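Teaching a bathroom by hand: Yu-ting Hung on collecting demonstrations at Trurthorpe

Thu 16 November

Yu-ting Hung keeps two columns in her notebook, one headed "guided" and one headed "remote". The first covers demonstrations in which the operator holds the arm and moves it through the job. The second covers those in which the operator sits a few metres off with a hand controller and the arm follows. Her group at Trurthorpe has been filling both columns for the Lindollow project, which is concerned with tidying and wiping in small rooms.

"People ask which is better before they ask what the task is," she says. "For putting a bottle back on a shelf I would guide the arm. You feel the contact through your own hand and the path comes out smooth. For anything round a sink I now go remote nearly every time."

Her objection to guiding is practical. The operator's forearm ends up in the wrist view, and a policy trained on those recordings will have learned from a picture it won't get when it runs alone. 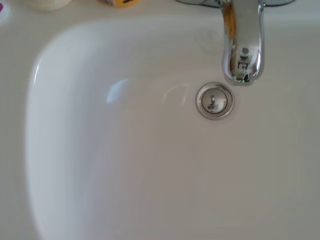
The second objection is force. When a person pushes the arm, the torque readings at the joints include the push, and separating the two afterwards is slow work. "You can filter it," Hung says. "I spent most of a winter filtering it. With remote control the readings belong to the arm and whatever it is touching."

Remote control has its own costs. The operator loses the sense of touch and tends to slow down close to a surface. In the first set the group recorded 235 demonstrations and threw out 65, mostly for long pauses above the worktop. A pause teaches the model to pause. The fix was a change in training for the operators: each now does 28 practice runs before anything is kept, and is told to abandon a run if unsure and start it again.
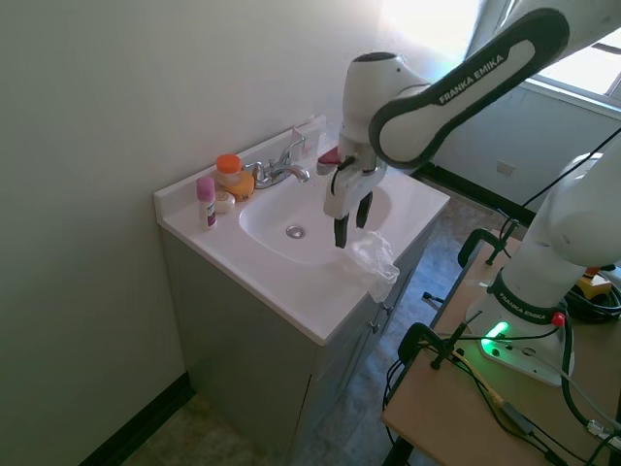

Janssen, reading a draft of these notes, objected that a pause is sometimes the right thing to record. An operator who stops to judge a fold in a bag is showing the model where the task is hard, and cutting every such run leaves only the easy ones. Hung accepts part of this. Short pauses near soft items are now kept and marked, and the long ones still go. 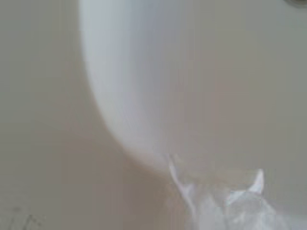 Soft items are where the two methods differ most. A rigid bottle has one shape, and a demonstration that grips it at mid-height will carry over to the next attempt. Thin, crumpled film is another matter: from close in, the wrist view gives a few bright ridges and a lot of haze, with pale material lying against a surface nearly as pale. "If the operator works from that view alone, they guess," Hung says. "So they have the fixed view up as well, and they choose the approach from there. The wrist view is for the last few centimetres." Both views are saved with every run, along with joint positions and finger opening.

She is strict about the starting layout. Items are moved between runs, by hand and without a pattern, so that the model can't simply learn one path. The arm also starts from a different pose each time. Operators dislike this, as it stops them from falling into a rhythm, and she regards the rhythm as the problem.

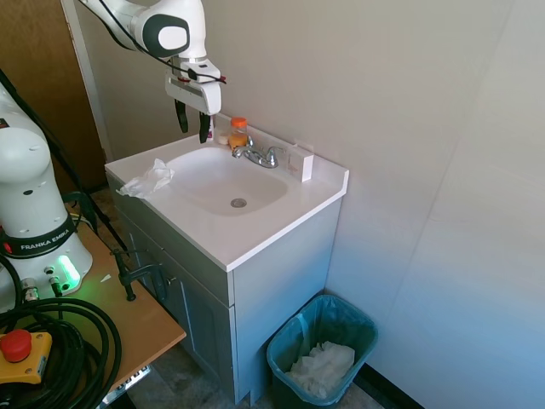 Asked how many demonstrations are enough, she gives the total to date, 2,697 across all tasks, and declines to call it enough. An earlier set made at Jarkholm was larger but came from a single operator, and the resulting model copied that operator's habit of coming in from the left. The present set is shared among several people. "You want their habits to disagree," she says.

Guiding has not been dropped. The group still uses it to set waypoints, to show a new operator how far the elbow can swing, and for drawer tasks, where the pull has a fixed direction and the hand can stay behind the wrist. Next on the list is a run of wiping tasks recorded both ways with the same operators, so that the two columns can be compared line by line. Hung expects the guided runs to be quicker to collect and the remote ones to need less cleaning up afterwards. Recording starts once the controller's new grip has been fitted.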